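The Home Organizing Industry Would Like a Word With Your Cutting Board

Filed under: Opinion, Kitchen

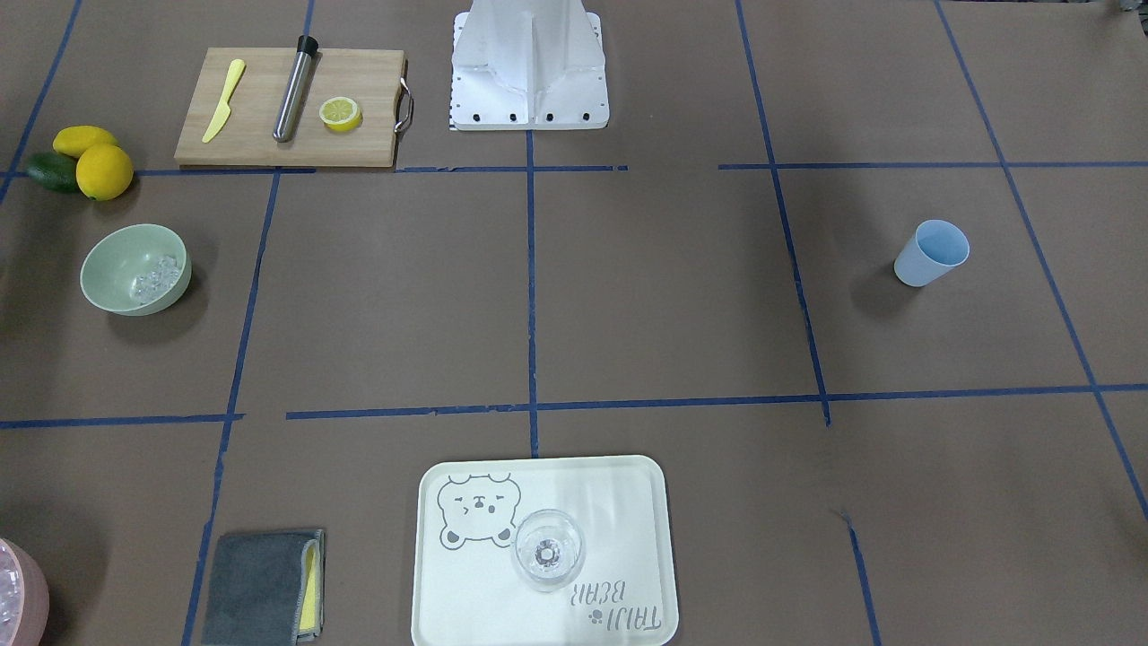 A place for everything, they say

I have now read three books on how to arrange a kitchen, and I bought none of them on purpose. Two were gifts. The third came bundled with a set of drawer dividers from Plernus, 30 pieces in a flat box, with a sheet of stickers for labeling what goes where. I have lived in my house for 17 years. I know where the spoons are.

The theory goes like this. Your kitchen is badly laid out, you lose time every day because of it, and if you split the room into zones you will get that time back. There is a coffee zone, a baking zone, a prep zone and a zone for kids' snacks. Fedari sells a planning kit that gives you a paper floor map and asks you to record your steps for a week before you move a single cup. I know someone who did it. She got as far as Saturday and then her sister came to stay and the map went under a pile of mail.

What I'd like to see is one person who can show me the saved time. The Fedari booklet claims 95 hours a year. Ninety-five hours doing what, compared to what? If I walk four steps to get the sugar, I have spent the time it takes to walk four steps. I was also thinking about something else while I did it, and my legs got a little use.

Where the idea comes from

Zones make good sense in a restaurant. Several people work in a tight space, they make the same dishes over and over, and a cook who has to ask where the tongs are is holding up somebody's dinner. The same goes for a busy coffee counter. I worked at one in Tistgate for two summers and the syrup bottles had an order, and God help you if you changed it.

A house doesn't run that way. On Monday I make eggs. On Tuesday I make a soup that needs every pot I own. In August I hardly cook at all, and the "baking zone" would sit there for a month holding flour. The person I share the kitchen with drinks tea, hates my knives, and puts the colander wherever there's a gap. A zone only works if everyone in the house agrees to it, and any house that can agree on that didn't need the stickers.

The bill

Then look at what it costs. I priced out the full Weidemann pantry system for a plain closet with five shelves, and it came to 656 dollars before tax. That buys you clear bins, turntables and a rack for cans. It doesn't buy any food. You also have to take your rice out of the bag it came in, which has the cooking directions printed on it, and pour it into a bin that doesn't. The Weidemann answer is to cut out the directions and tape them to the back. So now you have a bin, a piece of a bag, and tape.

I'll give the other side what I think it's owed. Knives should be kept out of reach of small children. Anything you use daily shouldn't be on the top shelf, especially if you have a bad shoulder. My mother kept her heavy roasting pan above the fridge for most of my childhood and I'm amazed it never landed on anyone. A person with poor eyesight may well need each thing in the same spot every time, and I wouldn't argue with labels there, in big print.

But that is plain good sense, and it's free. You could write it on an index card. To get a whole book out of it, you have to convince people that a slightly messy drawer says something about them. One of the gift books has a chapter on "what your counter is telling guests." My guests are looking for the wine opener. It's in the second drawer, under the takeout menus, and they find it.

What I did with the dividers

I tried them, to be fair to Plernus. I used nine, across two drawers, and it looked very nice for a while. Then I bought a ladle. The ladle didn't fit any of the slots, so it went across the top of them, and after that the drawer wouldn't close unless you pushed the handle down with a finger. I took the dividers out. The rest are still in the box in the garage, next to a bread machine, and if you want them you can come by and get them.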